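Trekwood two-arm kit - is it worth the price?

koskela_bench
I look for opinions on the Trekwood tabletop kit, the one with 2 arms. Trundbridge sells it for 498 now. I would like to try it on clothes, first folding, later maybe sorting. Does anybody own one?

austra_l
I own it since September. Assembly is pleasant and the manual is clear. My complaint is the cables - they always want to lie where the cloth should be.

sorcha_p
Wait for the older version, it goes for 355 used. For cloth you don't need anything newer.

tarmo_g
I disagree with Sorcha. The older version had a weak wrist and I returned mine after 4 evenings. Pay the difference.

austra_l
My pictures, shirt task, blue tape on the fingers:
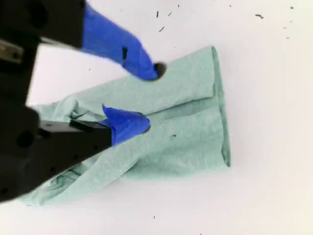
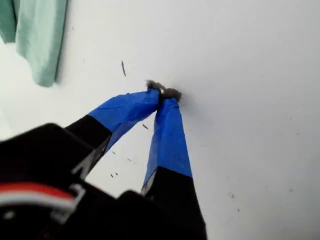 Both arms:

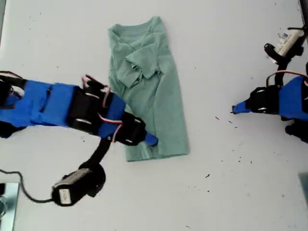
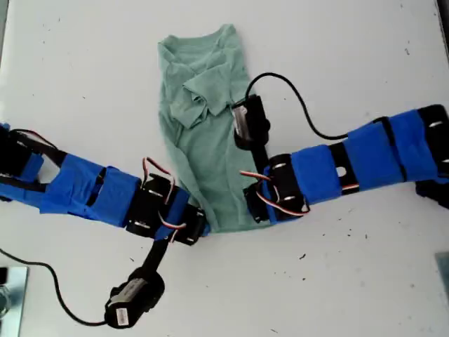
I would give the kit a good mark for the price, but not for the support. I wrote to them twice about a spare bracket and got the same automatic letter.

sorcha_p
That letter I know too. Still, for simple folding I would save the money.

koskela_bench
Thank you all. Austra, which tape do you use? Mine leaves glue on everything.

austra_l
Plain cloth tape from the hardware shop. Change it often, and clean the finger before you put new tape.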